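Galerie : les bacs de l'atelier

Bonjour et bienvenue sur cette page. Je rassemble ici les images du petit atelier de Horurby, où nous trions et rangeons toutes sortes d'objets de la vie courante. Le français est ma troisième langue, je demande donc un peu de patience pour les fautes qui restent. Les textes sont courts et je les corrige quand un lecteur m'écrit.

Pourquoi des bacs ? Parce que les objets ordinaires sont difficiles à ranger ensemble. Un carton plein de livres ne pose pas de question. Un canard de bain, une bouteille et une pince dans le même bac, c'est déjà autre chose : ils n'ont ni la même forme, ni le même poids, et aucun ne reste debout comme on le voudrait.

Notre collection compte 100 objets. Ils viennent surtout des marchés de Pusholm, où l'on trouve en mai des caisses entières de vaisselle en plastique et de jouets. Quelques-uns sont achetés neufs chez Doveo, quand le modèle doit être le même pour tout le monde. Chaque objet reçoit un numéro dans le cahier, et ce numéro ne change plus, même si l'objet est perdu ou cassé.

Comment la collection est rangée

Les étagères sont divisées en 4 familles : cuisine, salle de bains, jouets, petit bricolage. La limite entre les familles n'est pas toujours claire. Le canard, par exemple, a passé tout un hiver avec les objets de salle de bains avant de rejoindre les jouets. Les pinces à linge sont dans le petit bricolage, ce qui surprend souvent les visiteurs, mais il y avait de la place.

Le cahier commence à la page des gobelets. Nous avons choisi cet ordre la première année et il est trop tard pour le changer. Les fiches portent aussi la couleur principale et la matière. Pour la couleur, nous écrivons un seul mot — jaune, blanc, bleu — et nous évitons les nuances, car deux personnes ne voient jamais le même beige.

Les images

Bac numéro 2301, mélange de plusieurs familles
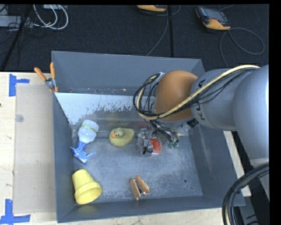

Le canard jaune est près de la paroi du fond, le bec tourné vers la gauche, avec à côté de lui la bouteille blanche à tête de pulvérisateur bleue. Le gobelet jaune est couché dans le coin. La pince en bois est plus petite que je ne le pensais sur ce fond gris et moucheté.

Consulter le cahier et nous écrire

Le cahier peut être lu sur place, le matin de préférence. Une copie plus ancienne se trouve à la salle Lü, au premier étage, mais il y manque les dernières pages. Pour une image en grand format, indiquez dans votre message le numéro du bac et l'usage que vous voulez en faire. Les images peuvent être reprises librement pour l'enseignement, avec la mention « Atelier de Horurby ».

Le bac 3890 sera ajouté à cette page quand ses fiches seront relues.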